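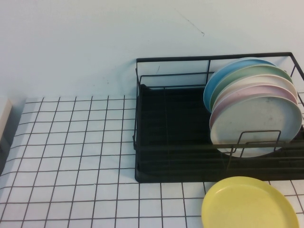 *Figure 1. Dish rack and yellow plate on the tiled counter.*

# Equipment Plan for a Plate-Loading Cell

**Project report, June 2024**

## 1. Purpose

The project places plates in a household wire rack with a small arm and a parallel gripper. This report covers what has to be bought to move from a shared bench to a permanent cell, and what can wait. Software is outside its scope.

## 2. Budget

The department limit is $1,483, including shipping. The arm and controller are already owned and are not charged to the project. Quotes were requested in March from two suppliers, Prerora and Tratport.

| Item | Supplier | Qty | Cost |
|---|---|---|---|
| Wrist camera, short focus | Prerora | 1 | $412 |
| Gripper finger pads, pair | Tratport | 3 | $174 |
| Fixed camera and clamp | Prerora | 1 | $365 |
| Diffuse overhead light | Josex | 1 | $138 |
| Shipping | — | — | $96 |
| **Total** | | | **$1,185** |

The remaining $298 is held for spares. Prerora quotes a lead time of 28 days on both cameras, so they set the schedule.

## 3. Camera Selection

At grasp distance the dish fills most of the wrist view and only part of the rim is in sight. A wider lens was priced but would not fit the present bracket — a new bracket would use up most of the reserve.
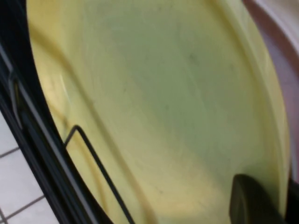
Can the fixed camera be left out to save money?

It should stay in the order, because the wrist camera alone cannot show the rack and the dish together during the approach.

## 4. Gripper and Lighting

Finger pads are treated as a consumable. Three pairs should cover one semester at 30 test runs per week. A powered tool changer from Pintér was considered and dropped; the task needs one gripper only.

Glare is the larger concern. Glossy dishes return bright patches under an overhead source, and these can hide the inner edge of the rim that the grasp planner looks for. The diffuse light is the cheapest hardware item on the list and should be ordered first.
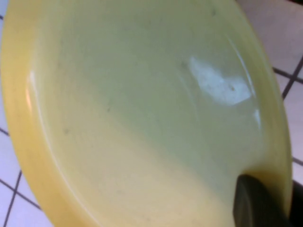

*Figure 3. Wrist view of the gripper finger at the right rim, with glare on the interior.*

## 5. Order of Purchase

1. Diffuse light
2. Both cameras, on one order
3. Finger pads
4. Spares, after the first month of use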